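Mollness Wiki > Machines > Assembly cells > Ultwood gear cell

Ultwood gear cell

The Ultwood gear cell is a small one-arm bench cell used to practice and record gear assembly. It sits in the Mollness workshop and was set up by Yasir Butt in January, then rebuilt with a new gripper by Kanini Kimaro. The job is simple on paper: pick up a small spur gear, seat it against a flat ring plate, let go, back off. Most of the upkeep goes into the fingers, the wrist camera and the cables.

Layout

One arm, bolted to a metal base at the table edge. Dark gray matte tabletop. An earlier white top threw glare back at the camera and the white parts vanished on it, so it was swapped out. Parts are white, printed in the shop. Fingers are red shells with black foam pads on the inner faces. Camera rides at the wrist and looks down past both fingertips.

Cables drop off the side of the table to the floor. There has been talk of a tray under the edge for a long time. No tray yet.

Gripper fingers

Two fingers, opening and closing together. Shells are rigid, pads are glued on. The foam does the gripping: it gives a little around the gear teeth, so a slightly crooked pick still holds. It also sheds. The tips go first, because they touch the table on low picks.

Pads are checked every 200 cycles. Look for fraying at the tip, foam lifting off the shell, bits hanging loose. Slight roughness is fine. A loose flap is not, it catches under the gear and tips it.

Changing a pad:

Open the gripper all the way, then cut power to the arm. Peel the old foam from the back end toward the tip. Scrape the glue off with a plastic blade, metal ones gouge the shell. Wipe down, let dry. Cut new foam with the sheet flat on the bench and follow the Sadeghi template, including the angled tip. Glue thin. Clamp for 54 minutes. Do both fingers even if only one looks bad, uneven pads pull the gear sideways on close.

After that, rerun the closing zero. Skipping this is the usual cause of dropped gears in the first hour after a pad change.

Camera

The camera has to see both fingertips with the gripper fully open. If one tip is missing from view the bracket has slipped. Loosen the two side screws, nudge, tighten, check again with the fingers closed. Don't crank the screws, the bracket is printed and it cracks.

Lens gets wiped weekly, dry cloth. Foam dust settles on it faster than you'd think. Exposure is locked. With auto exposure on, the white parts came out as blobs and the teeth could not be made out at all, wich made a mess of the first batch of recordings.

Starting position

The arm starts high, gripper open, parts off to one side. Kimaro moved the start point up after the fingers clipped the ring plate on the way in. Plate goes down flat, no fixture. The gear may touch or overlap the plate at the start of a run, that is a valid layout and the planner is meant to handle it.

If the arm drifts on approach, check the base bolts before touching any software. Four times out of 7 in the log it was the bolts.

Cables

Check for snags before each session. Run the arm slowly through its full reach with a hand near the stop button and watch the slack. Nothing should go tight. Keep connectors off the walkway side. A plug that got stepped on once cost the cell 2 days while a replacement came from Killonska.

Known problems

Gear sticks to pad on release. New foam, mostly. Goes away after a few dozen picks.

Gear rocks on the plate. Burr on a tooth, or foam crumb underneath. Brush the table.

Gripper stops short of closed. Zero lost, or glue squeezed out past the pad and hardened. Trim it.

Picture freezes mid run. Reseat the camera plug at the wrist end first, then the other. Restart the recorder, throw out the run.

Log

Each pad change and each bracket adjustment gets a line in the cell log with initials. Butt keeps the paper copy. The page here is updated when someone remembers, last full check of the steps was 2024-08-09.

Contact the workshop desk | Copyright Mollness | Back to top

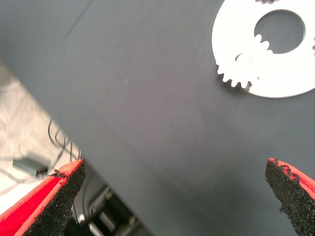 Why are both foam pads replaced when only one is worn?

A fresh pad is thicker than a used one, so a mixed pair pushes the gear off to one side as the fingers close. Replacing both and then rerunning the closing zero keeps the grip centered.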